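3.2 Garment condition before folding

The second part of the study concerns the state in which clean laundry reaches the folding table. Earlier work on household textiles has mostly begun with a garment already laid flat, sleeves out, front side down. In daily practice this is rarely the starting point. Clothes are taken from a basket or a dryer by the handful and set down in heaps, and the person folding must first find an edge, a collar or a cuff before any fold can be made. We refer to this stage as opening, and we treat it separately from folding in all of the results that follow.

The Kiltow set used in this section contains 200 heaps, each made up of everyday knit and woven items. Heaps were prepared in August by dropping the items onto a bare wooden table from a height of 70 cm. No item was smoothed or turned by hand after it landed. Heavier knits, such as sweatshirts, tended to keep a tall, rounded shape, while lighter cloth settled into small, uneven creases next to or under them. Figure 3 shows a dark green garment being raised from the table with dusty-pink fabric lying against its side.
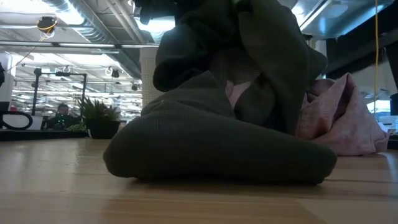

Samuel

Figure 3. Dark green garment during opening, with pink fabric at right. A small area of pale pink is visible between the green folds.

Two features of such heaps affect the time needed for opening. The first is contact between items. When one piece rests against another, lifting the upper piece may drag the lower one along or pull it into a new position, and the edge that was easiest to find may be lost. The second is enclosure, by which we mean that a patch of one color shows inside an opening in another. Enclosure is difficult to judge by eye. The patch may be an inner layer of the same garment or a separate piece of cloth, and in Figure 3 the two cases cannot be told apart. Heaps of this kind were therefore recorded as "enclosed, source unknown" and were kept in the set.

Surface texture was also noted. Fine ribbed or waffle-like knits show their direction clearly on smooth outer curves, which helps in telling the body of a garment from its trim. The same knits give little help in deep creases, where dark cloth appears nearly black. For this reason the Irnulix scale, which grades heaps from 1 to 7 by visible surface, was applied only to the outer folds.

Each heap was graded 3 times, and the middle grade was kept. Heaps with a grade of 3 or lower were assigned to the difficult group. Results for the two groups are reported in Section 3.3.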